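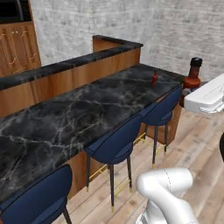

Cahier d'atelier, mercredi, juin. Recollage du marbre noir veiné

Repris ce matin à 8 h 15. Je note tout dans l'ordre, même les choses petites, parce que la dernière fois je n'ai pas retrouvé mes proportions et j'ai dû recommencer les essais depuis zéro.

Commande 2807, client Kiludmont. Il s'agit de la tablette de cheminée en marbre noir, cassée en deux morceaux pendant le transport, plus une poignée d'éclats que Josiane Lemaire a rangés dans un sachet. La cassure suit une veine blanche sur presque toute sa longueur, ensuite elle la quitte et traverse la partie saine. C'est cette deuxième partie qui me donne du souci : dans la veine, un joint clair se perd facilement, dans le noir il se voit de loin.

Nettoyage

Acétone sur les deux faces de la cassure, trois passages, avec brosse en nylon. Il restait une trace jaune d'une ancienne colle, donc la pièce avait déjà été réparée avant nous. J'ai gratté au scalpel, sans toucher l'arête. Laissé sécher jusqu'à 11 h. Josiane demande si on ne devrait pas prévenir le client pour l'ancienne réparation. Je pense que oui, je lui laisse écrire la lettre, son français est meilleur que le mien.

Essais de teinte

Résine époxy Wunlow, durcisseur lent. Pigment noir d'oxyde et un peu de blanc de titane.

Essai A : noir pur. Trop profond, on dirait un trait de feutre. Le marbre, lui, tire sur le gris foncé quand on le regarde de côté.
Essai B : noir avec une pointe de blanc, prise au bout du cure-dent. Bon à la lumière du jour, un peu bleu sous le néon.
Essai C : comme B, plus très peu de terre d'ombre. Le bleu disparaît. Je garde C pour la partie noire.
Essai D : blanc laiteux pour la veine, avec poudre de marbre tamisée. Correct, mais il faut le charger davantage, il reste transparent sur les bords.

Les quatre plaquettes sont sur l'étagère près de la fenêtre, marquées au dos. Prière de ne pas les déplacer avant vendredi, je veux voir si la couleur bouge.

Collage

Montage à blanc d'abord, avec ruban adhésif et deux serre-joints. Il y avait un décalage de presque rien côté gauche, mais l'ongle l'accrochait. J'ai mis une cale de carton sous le petit morceau et le niveau est devenu bon. Encollage à 14 h 40, couche mince, en laissant l'arête supérieure libre pour le remplissage teinté. Serrage léger. La résine est sortie régulièrement par le dessous, j'ai essuyé avec un chiffon et un peu d'alcool.

Erreur à ne pas répéter : j'ai posé le ruban directement sur la face polie d'un échantillon la semaine passée, et en le retirant il a laissé une marque mate. Le ruban de chez Nic Aodha, le bleu, ne fait pas cela. Il en reste un rouleau entamé, en commander.

Polissage (prévu)

Disques dans l'ordre habituel, finir au grain 3000 à l'eau, puis poudre à polir sur feutre. Ne pas dépasser la zone du joint de plus d'une largeur de doigt, sinon on crée un creux qui se voit en lumière rasante. Pas de cire avant que le client ait vu la pièce.

À faire

Téléphoner à Plavstead pour la poudre de marbre plus fine, celle que nous avons est trop grosse pour la veine.
Coller les éclats, en commençant par le plus grand.
Demander à Josiane où elle a mis la loupe.

17 h 20 : la résine tire encore un peu au toucher. Je laisse les serre-joints jusqu'à demain.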